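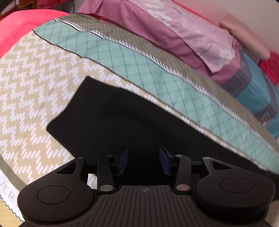 Hemant Sengar objected, in his comments on the first draft of the protocol, that a rule which the operator must look up during the work will be broken within the first hour, and that we should write only such rules as can be kept in memory. We took this remark seriously. The list was shortened in May, and the present section describes what was left.

4.2 Rules for recording with soft objects

The rules apply to all recordings made with the hand-held gripper in furnished rooms, where the bedding and the clothes belong to the household. They were written by two of the authors and tested with operators at Cenlow and Dhillon. Each operator made 60 recordings before the rules were introduced and 60 after.

The first rule concerns the start. A recording begins with the fingers open and the target cloth in view, and the operator stays still until the tone is heard. Several operators found this waiting unnatural. We kept it anyway, as the first part of the recording is used to align the signals.

The second rule concerns the grasp. Cloth should be taken at an edge, a fold or a corner whenever one of these can be reached. When the object is thick, for example a cushion or a quilt rolled together, the fingers are closed slowly and the operator does not pull until they have stopped moving. Pulling too early was the most common fault in our first recordings.
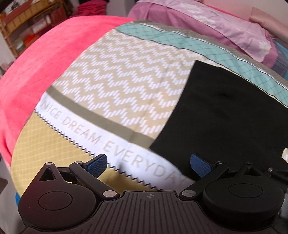
Figure 4. Gripper fingers closed on the lower edge of a patchwork bundle.

The third rule is about speed. It was disputed between the authors for a long time. Mahnaz Ahmadpour wanted a fixed limit, while Po-yen Shek preferred to leave the speed to the operator and to mark the blurred parts afterwards. The final text follows the second opinion: fast motion is permitted between two grasps, but it must be marked, and no recording may be longer than 120 seconds.

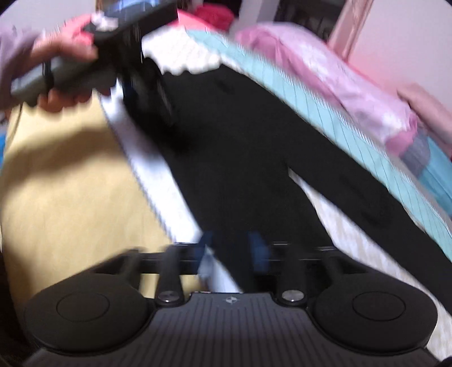

Marking is done on the same day by the person who made the recording. A second person then checks one recording in every four. If the two disagree, both marks are stored and the recording is not deleted. We consider this point important, because a deleted recording cannot be examined later by somebody who applies other criteria.

Finally, there are rules for the household. Printed text, letters and photographs on the shelves are covered or removed if the residents ask for it, and the residents may withdraw any recording without giving a reason. Of roughly 300 recordings, the residents withdrew four. The wording of the consent form was adapted from the form used at Stanex and is given in Appendix B.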